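Every summer the same advice goes around for parents planning a road trip: see as much as you can while the kids are still young enough to want to come along. I followed it for years. I now think it is bad advice, and our week in Stostdale last October is the reason.

The old me would have booked four towns in seven days. We had 1,000 miles to cover there and back as it was, and my husband Marcelino wanted to add Dukdale because it was "on the way." It was 116 miles out of the way. We stayed put, in one rental with 2 bedrooms and a porch, and walked to most things.

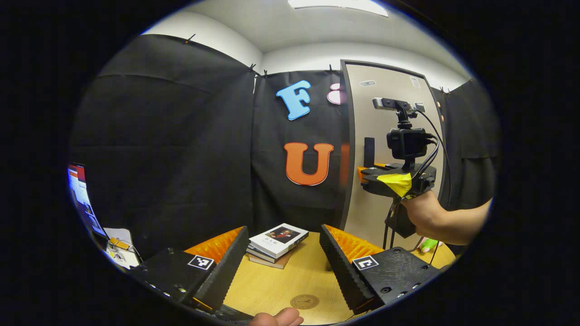 By the third morning the kids knew which bakery opened first and which playground had the good swings. My daughter asked to go back to the creek, so we went back to the creek. Nothing we did that week would make a top ten list, and she still talks about it.

People will say you can't justify the drive for one small town. My friend Begoña Salcedo says it every time – she plans her trips by the hour and comes home with hundreds of photos. Her kids spend a lot of those trips buckled in. I would rather spend the gas money once and then leave the car parked.

Tourist offices could help. Most of their family pages are long lists of attractions, with tickets to match. I would like to see a page that tells me where the library is, whether the sidewalks are safe for a scooter, and where to buy groceries after 6 p.m.

We are going back next year, to the same rental if it's free.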